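Home Projects Reports People Contact

Veltness Project: Progress Report to the Bendholm Fund

Prepared by Elspeth Dow, project lead

This report covers the period since our last one and deals mostly with a fault in the two-arm tidying controller. The fault caused one collision on the physical bench in July. There were no injuries. One gripper finger was bent and has been replaced. Bench work stopped the same afternoon, and it will not restart until the conditions at the end of this report are met.

Work in simulation has carried on, and it is where the fault was traced. We are behind on the drawer tasks and close to plan on everything else.

What happened

The right arm was running a put-away task on the bench. It had finished one attempt and been reset to its starting pose. On the next attempt it came down toward the table at its normal travel speed instead of the reduced speed it is supposed to use close to a surface. The fingertip hit the table, the arm kept pushing for a short time, and the force limit in the arm's own controller cut the motors.

Beatrice Makokha was at the desk outside the marked area, with the stop button in reach. She pressed it, but the log shows that the force limit had already tripped. We want to be clear about that, as it means the person at the button was not fast enough to be the protection in this case. The arm's built-in limit was.

The reduced speed near surfaces is our own software, part of a module we call Zollell. It looks at the planned position of each fingertip, checks the distance to the nearest known surface, and holds the speed down inside a set margin. It had worked in every bench session before this one, and we had come to rely on it more than we should have.

Finding the fault

The first idea was a calibration error, with the table sitting higher than the model said. Beatrice measured the table again and it was where it should be. The second idea was that the network link had dropped messages. The link log was clean. That took up most of the first week, and I should say that we had no plan for this kind of investigation and were making it up as we went.

We then moved the whole thing into the simulator. The simulated room has a white floor and tabletop, several wood surfaces, and a fair amount of household clutter, so there are plenty of surfaces for a fingertip to get too close to. Zollell runs there with the same code as on the bench. We replayed the bench commands and looked at the fingertip at close range, just before the point where the reduced speed should have been in force.
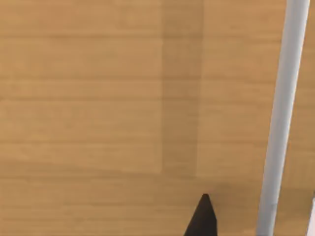

Simulator view: a fingertip near the wood surface, gray rod to the right.

The replay did not show the fault the first time, or for some time after. The speed dropped at the margin as designed. It only appeared once we copied the order of events exactly, including a reset that came while the previous task was still closing down. When those two overlapped, Zollell cleared its list of surfaces and did not load it again. With an empty list there is no nearest surface, and the module treated that as being far away from everything. It then let the arm run at full travel speed.

So there are two faults. One is the timing of the reset. The other is that an empty list was read as safe. The second is the more serious one, because there could be other ways to end up with an empty list, and every one of them would have had the same result.

How often it had happened

We had 3,288 simulated episodes on file from before the collision. Beatrice wrote a check that goes through the logs and marks any episode where the surface list was empty while an arm was moving. It marked 17 of them.

None of the 17 had been noticed. In most of them the arm stayed well clear of everything and the run was scored as a success. In the others a fingertip touched something at a higher speed than allowed and the run was scored as an ordinary failed grasp. Our scoring recorded whether the task was done. It did not record whether the speed limit had been respected on the way, so the information was in the logs and we never looked at it.

The marked runs were spread across several task groups. We had half expected them to bunch up in the drawer tasks, where both arms work in a small space and the resets are slower.

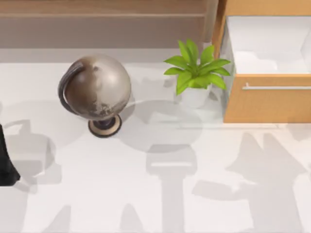

They didn't, and that fits with the cause. The fault depends on when the reset arrives and has nothing to do with what is in the room. A crowded layout only makes it more likely that an arm at the wrong speed will touch something. We spent some days looking at object models and contact settings before accepting this, and those days could have been saved by checking the reset times first.

Our partners at Mohamedi use an older version of Zollell on their own arm. We told them the same day we confirmed the cause, and they have stopped using it until they get the new version. They report no collisions, but they have not gone through their logs yet.

What has been changed

Zollell now refuses to pass any motion command when the surface list is empty, missing, or older than the last reset. The arm holds still and the operator sees a message saying why. This is a nuisance in practice. It has stopped a number of perfectly good runs while we tidied up the start sequence, and we have left it that way.

A reset now waits for the previous task to report that it has closed. If the report does not come, the reset fails and has to be cleared by hand.

Scoring has been changed as well. Any run in which the speed limit was broken is now a fault, whatever happened to the object. Applying this to the old episodes removed a few successes from the figures in our last report. The difference is small, but the earlier figures should be treated as withdrawn and the corrected table is in the project folder.

We then reran around 400 episodes with resets forced at awkward moments: during a grasp, during a release, with one arm moving and the other parked. Shelf and tabletop layouts were included, with the mug, the tissue box and the other usual items. No arm moved with an empty list. Two runs locked up and needed a restart. A lockup is the safe outcome, but we don't know yet why those two did and we are not calling the work finished while that is open.
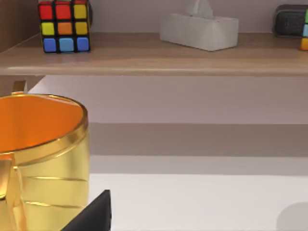 Effect on the schedule

The drawer tasks are late. They need both arms on the bench, and the bench is closed. The policy for opening and emptying a drawer is trained and runs in simulation, so the time is not entirely lost, but we can't say anything about how it behaves on real hardware.

Single-arm work on picking up and setting down is close to plan. The shelf tasks were moved forward to fill the gap, and that has gone reasonably well – the simulated arm is still poor at approaching a mug from the handle side, and we have more to do there.

Cost so far is one replacement finger and the staff time. The finger came out of the spares budget. We are not asking for additional money. We are asking for the drawer milestone to be moved to the next reporting period.

Conditions for reopening the bench

- The cause of the two lockups is found and written up.
- Zollell is tested on the bench with the arms powered but the travel speed capped in the arm controller, separately from our software.
- The force limit is checked on both arms, with a record kept of the values.
- A foam block is placed under the fingertip for the first approach of every session.
- Someone outside the project reads the new code. Mohamedi have agreed to do this.

The speed cap will stay in place after reopening. I would like it to stay for the rest of the project. Beatrice thinks it makes some of the faster handovers impossible to test, and we will come back to that once there are results to look at.

Questions for the Fund

Please confirm that the drawer milestone can be moved. Please also let us know whether you want the full incident log or whether the short version already in the folder is enough.

Comments

rkl_bench: We had the same thing with an empty obstacle list a few years back, on a mobile base. Default was "clear". Did you check what Zollell does if the list loads but only partly? Ours did that too.

Elspeth Dow: A partial list would pass at the moment. It compares the load time and whether there is anything in it. We'll add a check on the expected entries before the bench reopens, thank you.

T. in controls: Would it be possible to share the log checker? I don't need the episodes, only the script.

Beatrice Makokha: Yes, once I have taken our paths out of it. It is short and fairly ugly.

oldhand: Keep the cap on.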